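The evaluation agreement for the Skurstead desk-tidying service ran to 53 pages, and Mireille Farah had read all of them by the time the installer left. Section 4 defined a tidy desk. Section 5 defined a desk.

She had been hired by Ekanayake to decide whether the service was worth renewing. Her report was due in April. The company had 200 desks in mind, and the vendor had quoted a lower rate above 100.

"What does it do when it doesn't know where a thing goes?" she asked.

"It opens a ticket," said Osvaldo Rezende, the vendor's field engineer. "A person answers the ticket, and the answer goes into the site profile."

"Which person?"

"You, during the trial."

She entered the first session in the log at 9:40 and attached two stills under the heading Work in Progress.

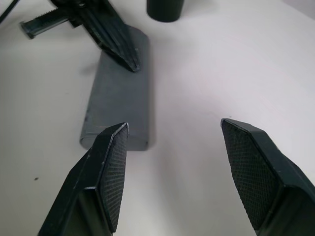
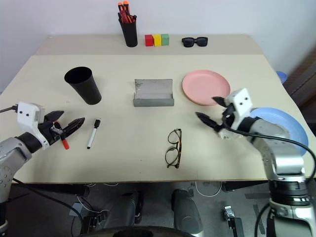
By noon there were tickets waiting. Ticket 1 asked whether eyeglasses were in use when no face was present. She answered yes. Ticket 2 asked for how long. She typed "until collected" and the system accepted it, then asked her to define collected.

Rezende ate a sandwich by the window and read her answers on his tablet.

"You're being generous," he said. "Most sites put a limit on glasses."

"What limit?"

"Depends on the site. Gifty Sulemana at Nalover set hers to one shift. After that they go to lost property."

Mireille thought about Nalover, and about people there feeling their way to lost property at the end of a shift. She left the field blank.

In the afternoon she tested the override. According to the manual, any user could say "leave it" and the arms would stop within the stated tolerance. She said it in a normal voice. The arms stopped. The log recorded the command, the time, and the user's name, which it had as Sawsan Azar.

"Who is Sawsan Azar?"

Rezende put down the tablet. "She did the evaluation before yours."

"What did she recommend?"

"She didn't file."

Mireille scrolled back through the site profile. It held 203 answers, and she had given very few of them. Under Eyeglasses, in an entry older than the trial, somebody had typed "until collected."

She opened a ticket of her own and asked where it should go.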